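How to Apply for a Provell Neighborhood Partnership Grant

Residents' groups in Tevadau may request up to $800 toward a project carried out jointly with a municipal department. Applications for the February round close on 29/11/2019.

Before you begin

Your group must have at least 10 adult members living in the district. It does not need to be a registered association, but it must name one contact person and hold a bank account in the group's name.

Step 1. Choose a municipal partner

Contact the Partnership Desk at the Duda Street office and describe your idea in a few sentences. The desk will direct you to the appropriate department.

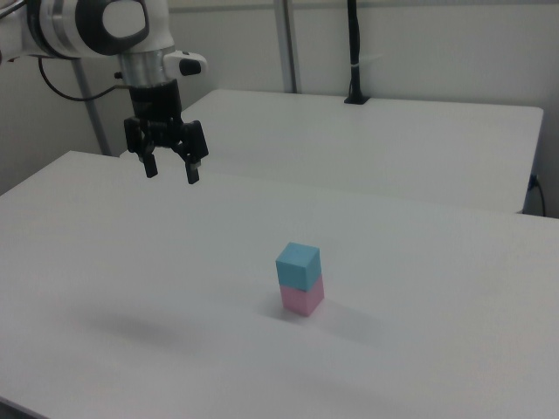

Step 2. Agree on the division of work

Complete Form 87 together with your municipal partner. List each task and the party responsible for it. Maintenance after the project ends must be included -- forms that leave this section blank are returned.

Step 3. Prepare the budget

Enter all expected costs, with a written quote for any single purchase above $25. Donated labor may be listed but cannot be reimbursed.
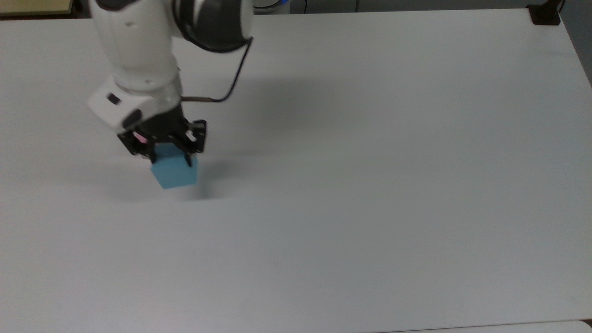
Step 4. Submit the application

Send the signed form and budget by mail, or deliver them to the Vaturov Community Center during opening hours. Ask for a stamped receipt and keep it until you are notified of the decision.

Changes after submission

Minor corrections may be made in writing. A change of municipal partner requires a new application.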